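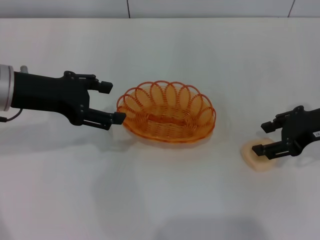 Both grippers open, orange basket between them, flat piece at the right.

Setting up the basket task

These steps are for students in the Kemarwood robotics club running the basket task for the first time. Liette Robichaud keeps the sign-up sheet.

1. Clear the white table and wipe it down.
2. Put the basket near the center, a little closer to the left gripper.
3. Lay the flat piece to the lower right of the basket. Leave bare table between the two.
4. Open both grippers all the way. Bring the left one up to the basket rim and stop before it pushes the wire.
5. Lower the right one over the piece with the fingers apart.
6. Start recording, close the right gripper slowly, lift, and move over the basket before you release.

If the piece slides away when the fingers close, come in lower and try again. Don't hold the basket down by hand during a run.

Each pair does 12 runs and writes down every miss. Logs go to Boglárka Gulyás by Monday, May 26, 2025. The stacking task starts in June.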